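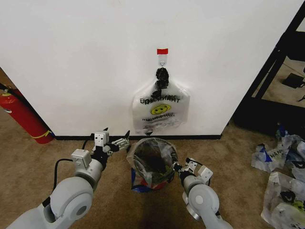

07/03/2023 – Hunddale workshop, small room

Bag sorting again. I finally got round to the corner by the wall, which I've been promising to do since December, and I'm quite pleased with myself!

The hook first. It's one of the white plastic ones with the metal loop, and I wanted to know if it would put up with a carrier bag hanging off it day in, day out. The thank-you bag with the smiley face is on there now, handles twisted together, black plastic bunched up round the top. I like having it low down over the bin – you can reach both without walking about. I left the little red tab on the wall above it for now. If anyone wants it off, please go gently with the paint (Bjarnason only did these walls last summer and I don't fancy ringing them again).

Liners. The clear ones from Skollico are thin but they do fold over the rim properly, and they stay put better than the old lot. I bought a roll of 20 and we get through 5 in a normal week, so that's four weeks, give or take a messy one. They're a bit big for the small round bin, so pull plenty down over the outside. Looks scruffy, works fine.

Still not happy about the carpet. Tan shows everything, and bits get right up against the black baseboard where the hoover won't go. I had a go with the crevice nozzle and then gave up and used a dustpan brush, which was quicker. Must ask whether the Prerkeo budget would stretch to a mat under the bin, one of those wipeable ones.

To do:
– try the hook with a fuller bag, some 2 kg, and leave it overnight
– second hook by the door, same height
– empty the bin before the weekend, please, whoever is last out
– find the other dustpan (it was under the bench, now it isn't)

Tea break, then back to the shelf labels.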